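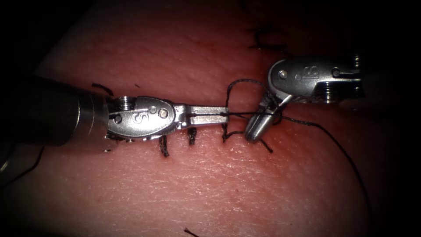

Suturing is where our bench rules get the most use, and it's the part of the Tralanton practice guide that people write to us about most (please keep writing, we love it!). The questions come from residents, engineers, and a surprising number of sewing people. Good habits show up in small things: the needle-driver jaws closed while the other instrument holds the thread, both sets of tips near the middle of the view, short tails on the stitches already placed. Hélder Loureiro put the first set of answers together, and we add to them every September.

Who are the rules for?
Anyone who sits down at a console in the Balcombe or Teixeira labs, from first-timers to people who could teach the course. They cover bench practice only. Your hospital's own policies come first for anything clinical.

Do I have to keep both tips in view all the time?
Yes! If one goes out of view, stop moving it, bring the camera to it, and then carry on. It feels slow for the first hour or so and after that you won't notice you're doing it.

Can I grab the suture anywhere?
On a practice run, almost anywhere you can see clearly. Stay off the stretch you plan to knot, though, as jaws can crush or fray it. And never grip the needle at its point. A bent needle tip will ruin your whole afternoon.

How hard can I pull?
Less than you think. Many systems give you little or no sense of force through the handles, so you have to read it with your eyes: watch the edges of the cut, and stop when they meet. If the tissue puckers or goes pale, you've gone past it. I still find this the most fun skill to teach, the moment when someone starts "feeling" with their eyes is just great.

How long should the tails be?
We ask for 3 to 8 millimeters on the bench. Longer ones get caught in the next knot, shorter ones can slip.

What about cut ends and scraps?
Pick up loose thread before you start the next row. Needles are counted out and counted in by 2 people, every session, including the quick ones.

Does the Purach module change any of this?
No. Purach records your movements and gives you a score at the end, and it's a lovely thing to have, but a high score doesn't cancel a missed needle count.

Can I suggest a rule?
Please do! Write it on the sheet by the console, with your initials and what happened that made you think of it. The rule on parking the instruments before you stand up came from that sheet, and so did the one about coffee.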